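Lachance Inn to Reopen Its Upstairs Rooms in March

January 28, 2019

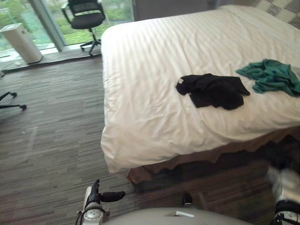 A white duvet and a ruffled beige bed skirt, with a couple of pieces of cloth on the bed.

If you have driven through Dutunero at any point in the last two winters, you have probably looked up at the dark second-floor windows of the Lachance Inn and wondered, as so many of us have, whether the lights would ever come back on up there. Well, they will! The inn plans to open its upstairs rooms again in March, after a long stretch in which only the dining room and the small front parlor were in use, and the news has been passed up and down Main Street all week with a good deal of pleasure.

The upper floors have been closed since the old heating pipes gave out during a cold snap, and anyone who has ever owned an older house will know how these things go. One pipe led to another, the plaster had to come down to reach them, and once the plaster was down there was the wiring to look at. What began as a repair that might have taken a season grew into a proper renovation, done in stages as the money allowed, with the dining room staying open the whole time to keep things going. (Regulars will remember the weeks when soup was served to the sound of hammering overhead, and most of them came back anyway.)

When the work is finished the inn will have 33 rooms for guests, a few fewer than it had before. The owners decided early on to give up several of the smallest rooms at the back, the ones where a person of ordinary height could touch both walls, and to use the space for bathrooms. Under the old arrangement a number of guests had to go down the hall in their slippers, and while some people were fond of that, or said they were, it was the one complaint that turned up again and again in the guest book. Every room will now have its own bath or shower.

The building work has been in the hands of Luketti, the family firm from the north side of the valley that also repaired the library roof. The crew kept as much of the original woodwork as it could, including the long stair rail and the door frames on the third floor, which were taken down, numbered, stripped in the firm's own shop over the summer and put back where they came from. The front windows have been kept too, though they have been fitted with inner panes against the wind off the river. Anyone who ever spent a January night in one of the corner rooms will be glad to hear it.

Bedding and curtains are coming from Destex, which has its workroom in the old shoe factory on Canal Road. The inn says it wanted the rooms to feel like the spare room at a favorite aunt's house, with good plain covers, plenty of pillows and an extra blanket in the closet for those who like to sleep with the window open. There will be no televisions in the rooms on the third floor, where the walls are thin and the readers tend to ask for quiet, but there will be one in each room on the second floor and a larger one in the parlor for ball games.

Rates have gone up a little, as you might expect, but they have been kept lower for the slow months, when the inn most wants the company. A room in the early spring will start at $41 a night with breakfast, and that price will hold until the summer season begins. Breakfast itself will be much as it was, with eggs, oatmeal, toast from the bakery next door and the baked apples that people have been asking after ever since the upstairs closed. It will be served a little earlier than it used to be, for the benefit of fishermen and of anyone catching the morning bus.

For the town, the return of the rooms means more than a nice place to put the in-laws. There has been nowhere to stay within walking distance of the green since the inn shut its upper floors, and visitors who came for weddings, funerals and the fall craft fair have had to drive out to the motels by the highway. Shopkeepers along Main Street have felt the difference, especially on weekend mornings, when guests used to wander out after breakfast and look in at the bookstore and the yarn shop before they started home. The bookstore is already planning to open an hour earlier on Saturdays once spring comes.

The reopening should also mean jobs. The inn is looking for people to clean rooms, to help at the front desk and to work in the kitchen at breakfast time, both full time and for a few mornings a week. Applications can be picked up in the dining room any afternoon, and the inn has said it will be happy to train people who have not done this kind of work before. Former staff are being invited to come by first, and a good many have already done so, if only to see the new stairs carpet and have a cup of coffee.

There is a bit of history being put back in place as well. While the walls were open, the carpenters came upon a bundle of old papers behind the paneling, among them bills for coal and lamp oil, a menu with a roast goose on it and a handful of postcards that were never mailed. These have been cleaned and will hang in the upstairs hall. The inn would dearly like to add to them, and if you have a photograph, a matchbook or a room key that came home in somebody's pocket years ago, it would be very welcome, no questions asked. Anything lent for the display will be copied and returned.

Before the first paying guests arrive, neighbors will have a chance to look around. The inn will hold an open house on a weekend afternoon in March, with the date to be posted in the dining room window and at the post office once the last inspections are done. All the rooms will be open to walk through, there will be cider and cookies in the parlor, and a jar will be set out by the door for the fund to repair the bandstand on the green. The fund still needs $3,000 to begin work in time for the summer concerts, so do bring a little something if you can spare it.

A word about getting there: parking behind the building is still taken up by lumber and a dumpster, and will be until the crew has packed up, so dining room guests are asked to use the street or the church lot, except on Sunday mornings. The side entrance, which has a ramp, is open again. The front steps are to be relaid as soon as the ground thaws.

Bookings for the spring are being taken now, by telephone or in person at the front desk, at 233 Main Street. The desk is staffed from noon until the dining room closes. Guests who held gift certificates when the upstairs rooms closed may still use them, whatever the date printed on the back, and are asked to mention them when they call.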